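October, open day, bench notes

Set up from 7.30. Naa had already done the power-on and homing for both arms by the time I got in, so I went straight to the cable check. Right arm wrist cable is still on the list for a proper clip. Left one was fine after I re-seated it at the duct end. Wiped down the front rail, put the barrier tape out, and moved the sign-in sheet to the other side of the door where people will see it.

First group was nine o'clock, from Pinex, brought over by Marisa Sartori. They package for other people and have a lot of mixed bottle sizes, so they wanted to see handling more than anything. I gave the short talk and kept it under ten minutes. Next time put the safety part first, as two of them were leaning on the tape before I got to it.

Ran the two-arm bottle routine for them. Left arm takes the bottle near the base and brings it over on its side, right arm comes in at the cap end. We kept the speed at the demo setting all morning. Marisa asked why we hold it tilted and I said it was the approach angle that gave us the fewest bad grips in practice last month. She wants to know if it would be the same with a square bottle. Don't know. Worth trying. 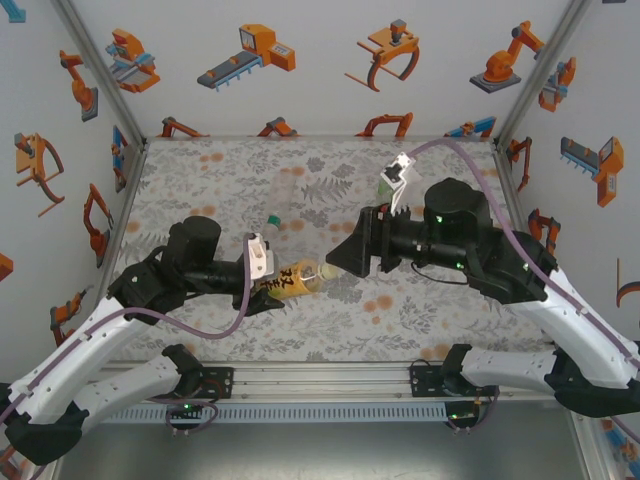

2 min read

Notes on the cell for whoever runs it next. The leafy surface covering stays on. Amber suggested going back to the plain grey one for visitors but all the recent settings were done on this one and I didn't want to find out at nine in the morning what had shifted. Clear bottles are hard to pick out against it, for me as well as for the wrist cameras, and the Landeg people (second group) spotted that straight away. Their engineer asked if we had tried a backlight. We haven't. Nuala has one in the store from the Clomex job and will dig it out.

Run count, because Godelieve wants it for the write-up: 57 cycles over the day, 2 stopped by hand. The first stop was me, when a visitor put an arm over the barrier. The second was Naa, who didn't like the sound of the right gripper closing. We looked it over in the break and found a loose screw on the finger. Tightened, no trouble after that. Log file is saved under run 533 – the number carries on from last week, it is not a new series.

Afternoon group was bigger and mostly students. They liked the prints of machines on the enclosure walls and several of them asked whether the drawings were of things we own. They are not. Best question of the day was what happens if both arms decide to hold on. Showed them the force limit page on the screen, which went down better than my explanation.

The leaflets ran out after lunch. We had 125 printed. The Privine contact took a stack for her office, which didn't help.

To do:
Clip for right wrist cable (me)
Backlight trial with clear bottles (Nuala)
Thread lock on both gripper fingers – check the left one too (Naa)
Square bottle for Marisa, ask her to post a few samples
Reprint leaflets with the new phone number
Send Godelieve the run log

Arms parked and powered down at 16.40. Air left on for the other bench.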